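Ticket 2184
Product: Luseo label printer, desktop model
Site: Drullel, packing room
Opened: July
Priority: normal
Status: closed
Subject: Labels drift down and the last line prints on the gap

Reported problem
The first few labels in a batch come out right. After that each one starts a little lower than the one before, until the bottom line of the address lands on the gap between labels. Turning the printer off and on puts it right for a short run and then the drift comes back. Labels are Liklow brand, white paper, on a roll of 2000. The shipping program is Shirazi.

Entry 1, 8:40 a.m.
Asked the site to print the built-in test page from the front button, with the data cable unplugged. The test page drifted too. That rules out the Shirazi template and the driver for this part of the problem.

Entry 2, 9:15 a.m.
Site cleaned the gap sensor with a dry swab and wiped the roller with alcohol. Let it dry with the lid open. Ran sensor calibration from the menu. Printer fed several blank labels and stopped with error 37, "media not detected."

Entry 3, 9:50 a.m.
Looked up error 37 in the service notes. It comes up when the sensor can't tell the label from the backing paper. Usual causes are the wrong media type in the settings, a sensor out of line with the roll, or a backing that is too dark. Media type was set to "black mark." These rolls have a plain gap and no mark. Changed it to "gap" and saved.

Calibration finished with no error. Printed a short batch. Drift is smaller but still there.

Entry 4, 11:20 a.m.
Checked the roll holder. The left guide was not touching the edge of the roll, so the paper could wander sideways. Moved the guide in until it just touched. Do not squeeze the roll or it will drag. Calibrated again.

Entry 5, 1:05 p.m.
Batch of shipping labels from Shirazi now starts in the same spot each time, but the last line is still too low. Test page is fine. So there were two faults, and the second one is in the template. Label length in the template was set longer than the label itself. Corrected the length, saved the template under a new name, and set it as the default for this printer.
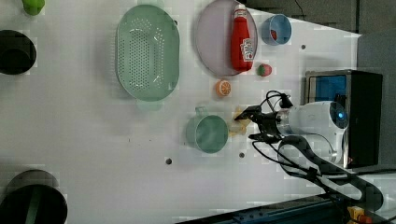
White tabletop, gripper next to a small yellow object.

Entry 6, 2:30 p.m.
Site ran the afternoon orders with the new template. No drift reported. Asked them to keep the old template until the current roll is used up, then delete it.

Entry 7, 4:10 p.m.
Site asked if the firmware should be updated. It is on build 3118, the current one for this model. No update needed.

Resolution
Media type changed from black mark to gap. Left roll guide adjusted. Label length corrected in the Shirazi template. No parts replaced.

If it comes back, check the media type first. A factory reset puts it back to black mark, and calibration has to be run again after changing it.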